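Buying a gripper for tidying jobs: tips before you spend
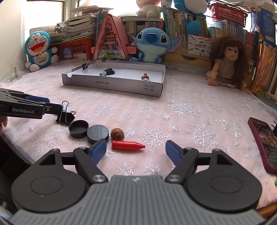

Gholamreza Ahmadpour

Quick notes, done in May, will tidy up later.

Set your budget first. Mine was 1000 for the lot, arms, spare pads, cables. Went over by 213. Spares, mostly.

Try it on your own clutter, not the shop's foam cubes. Binder clips, lids, flat discs, anything small. Flat stuff is the real test. Patterned tablecloth too if thats what you've got at home.

One or two? Two if you can. Price the pair, Hindura knock a bit off, Gutel don't.

Pads wear. Buy 3 sets at the start, postage is daft otherwise.

Shallow cardboard tray for sorting into. Costs nothing.

Allow 20 minutes for setting up, more the first tme. Ask about returns before paying. Macedo took ages with mine.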